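Posted in: Short Reads > Makers & Tinkerers

The Blue One 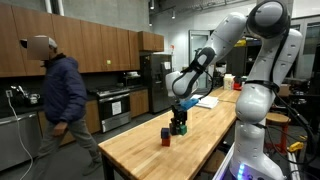 The blue block on its way to the black stack, with Desta off across the kitchen.

By the time the arm picked up the blue block, Desta had already decided he couldn't watch.

"Tell me when it's over," he said, and put his hands in his jacket pockets, and took them out again, and started walking.

Tiruwork didn't look up. She was crouched at the corner of the long table with the laptop on her knees and her chin nearly level with the wood, and she was grinning like a kid at a train window. It was going! It was really going. Seven weeks of evenings at Gromelness, with the dishwasher running and somebody's soup on the stove, and the big white arm was swinging over the table as though it had places to be.

They called it Jesow. Lajos had picked the name, and when they asked him what it meant he said it was the noise the elbow made in February, before he'd redone the wiring. The elbow didn't make the noise any more. The name stayed, and so did the cables, looped up and around the joints in a way Lajos swore was temporary.

"It's tilted," said Carola, from the doorway.

"It's a little tilted," said Tiruwork.

"It'll land on its edge."

"It might straighten out. I put in a correction." She had written it at two in the morning, four lines, and she loved those four lines more than anything else in the program. If the gripper felt more push on one finger than the other, the wrist would turn a hair and ask again. That was how she thought of it, asking. Is this flat? How about now?

The arm came down a little. Desta's shoes went past on the far side of the table, heading for the counter. He'd built the gripper mount himself, filed it by hand, thrown out the first one and the second one, and he had told everyone at Woldegiorgis, where he fixed bicycles all day, that tonight was the night. Now he was wearing his cap so low he could hardly have seen the cupboards.

"You're going to miss it," Tiruwork called.

"I'm making tea."

"You hate tea."

"I'm making it for Amanuel."

Amanuel wasn't even there. Amanuel was at the Zistley market buying a second-hand power supply from a man who would only take cash, and he had sent a message in capital letters telling them not to start without him. They had lasted around ten minutes.

The black stack leaned a bit. Tiruwork had set it up that way on purpose, because anyone could teach a machine to pile blocks on a perfect tower, and what would be the fun in that? A real shelf leaned. A real box had a soft corner. Her grandmother's pantry, the whole reason she'd got into this in the first place, didn't have a single straight line in it, and one day (she had told her grandmother this, out loud, over dinner) an arm like Jesow was going to reach up to the top shelf and bring down the lentils.

"Touching," she whispered.

The motors changed their note. The wrist turned, so slightly that she felt it more than saw it, and stopped, and turned again.

"Come on," said Carola, who had come right up to the table without seeming to notice. "Come on, you lovely thing."

The fingers opened.

Tiruwork counted in her head, the way she used to after lightning. The arm lifted clear and drew back over the base and waited there, humming. The blue block sat on top of the black ones. It was a bit crooked, but it sat.

Carola yelled so loudly that the people upstairs banged on the floor. Tiruwork was on her feet with the laptop clutched to her chest, laughing, trying to read the log upside down. The correction had fired twice! Twice, and both times it had guessed the right way!

"Was that good yelling?" Desta said from the kitchen. He still had his back to them. "Carola? Was it the good kind?"

"Turn around and look!"

He turned around. He looked at the tower for a long time, and then he pushed his cap back and came over and bent down until his nose was almost against the blue block, and didn't touch it.

"Again," he said. "Do the green one. I'll watch this time."

"Amanuel's going to be furious," said Carola.

"Then do it quick," said Desta, and Tiruwork was already typing.

Last updated: 2021-07-15

More in Short Reads
The Soldering Club
Lentils, Top Shelf
A Lathe for My Neighbour
What Lajos Heard in the Elbow
Snow on the Workshop Roof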